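4.2 Where the table was left bare

We had gone into the household visits expecting to write mostly about crowded surfaces, and for a good part of September we did. It was Chinyere Effiong, reading back through her interview notes one Friday, who pointed out how often people talked with real affection about the part of the table they kept clear. One participant, whom we call Briggs, told her that a woven piece "gives the table somewhere to begin," and that everything else could then be left alone. Figure 3 shows a tabletop of this sort.

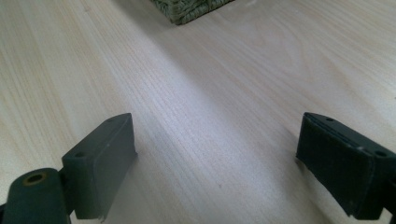
Figure 3. Pale wooden tabletop with a woven object at the far side.

Pale wood seems to invite this treatment. Grain and daylight came up again and again in the interviews — more often, we were a little surprised to find, than size or price — and several people described a woven item as a companion to the wood, something coarse set against something fine. Akande and Wunderlich coded these remarks separately and agreed on nearly all of them.
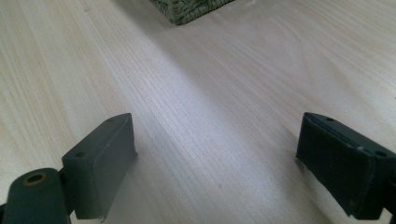

Figure 4. The same kind of arrangement, with the green woven object in the distance.

Placement toward an edge or corner was the habit participants explained most readily, usually in terms of meals, homework and elbows. We return to it in Section 5.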